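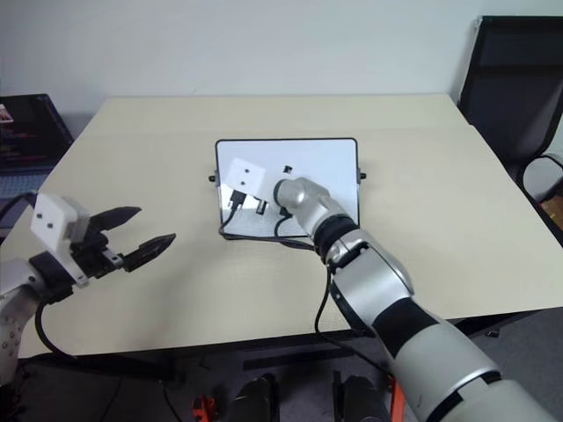 Tilleck, 2021-02-06

Notebook > Gramo > Turnarounds

Big day on the turnaround model. The second batch of ground logs from Bellum finally loaded cleanly, and for the first time Gramo has enough flights in it to argue with. We're at 3,741 turnarounds now, all narrow, all short haul, from the July schedule plus the odds and ends we already had. I've wanted this pile of data for months and I spent the first hour just scrolling through it (sorry, not sorry).

Fixing the load was dull but worth writing down. Stojanović handles the ramp at the smaller stations and stamps everything in local time. Bellum's own ops system stamps in UTC. I had been converting both. So every Stojanović station looked like it pushed back before the passengers got off, and the cleaning step threw those rows away without a word. That's where the missing 584 rows went! They're back in. The importer now writes a reject file with the reason next to each row, and if the reject file is longer than a screen it stops and complains.

First thing I tried was the old question from the whiteboard: when a plane comes in late, how much of that delay does it carry out again? The old version of the model said nearly all of it, which never matched what the crews told us. With the full set there's a lovely bend in the curve. Small delays mostly get eaten on the ground. Medium ones get eaten partly. Past a certain point the station seems to give up on making the slot and the turn goes slow, I think on purpose, as the gate gets handed to somebody else and the late plane waits for a stand crew. I had to look at the plot three times. It's there at almost every station with decent numbers.
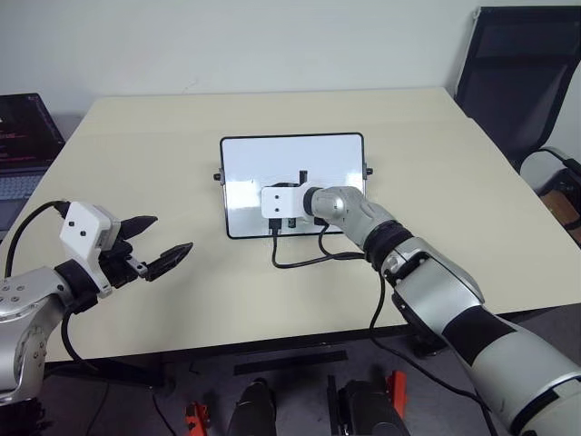
I split it by first wave, midday and evening to check it wasn't just a rush-hour effect. The bend stays put in the first two. In the evening it smears out, and I suspect crew duty limits, but we don't have duty start times in this batch. Asked Bellum for them. They said yes in principle, so we'll see what that means.

Second thing, fueling. Everyone (me included) assumed fuel was the long pole on a short turn. On the days where both start and end stamps exist, it isn't. Boarding is. Fueling finishes with seven minutes to spare on the middle turn, and then the truck just sits there until the driver remembers to close the ticket. So part of what we were calling fueling time was paperwork time. I love this sort of thing. It also means the fuel step in Gramo should end at hose off, with the ticket as its own small step that doesn't block anything. Changed that on a branch, haven't merged.

Boarding itself is still one fat block in the model. I'd like to break it into gate open, first passenger through the door, last passenger through the door, door closed. Gate open and door closed we have everywhere. The middle two exist only at 11 stations, the ones with scanners at the bridge. Enough to fit something simple and then see how badly it does elsewhere. My guess is that the gap between last passenger and door closed is where the bag hunting happens, and that it'll be bigger on full flights by more than you'd expect from the headcount. 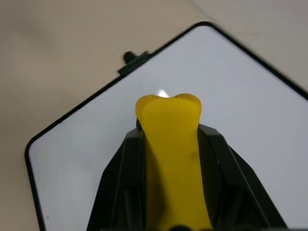

Also tried running a whole day forward from the first departures with the new curve plugged in. Old curve: by evening the simulated network is a wreck, every tail late, nothing recovers. New curve: it wobbles, then pulls itself together over the lunch gap, then slips again near the end. Much closer to the real days. One tail went negative and departed before it arrived, so there is still a clamp missing somewhere in the recovery step. Found it in the minimum turn lookup – it falls back to zero when the station code isn't in the table. Zero is a terrible default. It now falls back to the network minimum and logs a warning.

Things I don't trust yet: deicing days. They're in there with everything else and they should probably be pulled out and given their own curve. The code for "deiced" is a free text field at half the stations, so that means an afternoon of reading comments. Also towing between stands, which shows up as one very long turn.

To do

Merge the fuel ticket change after rerunning the July days
Get duty start times from Bellum
Ask Stojanović if local time switches with daylight saving or stays fixed all year
Pull deicing turns, read the comments
Refit evening wave once duty times are in
Redo the delay plot with readable axis labels before anyone else sees it

Left the full rerun going overnight on the big machine. Please don't restart it!

Recent entries

Gramo: why the minimum turn table has gaps
Bellum stand plan, notes from the call
Bag belt stamps and what they really measure
Reading the old delay codes
Spare aircraft: where should it sleep?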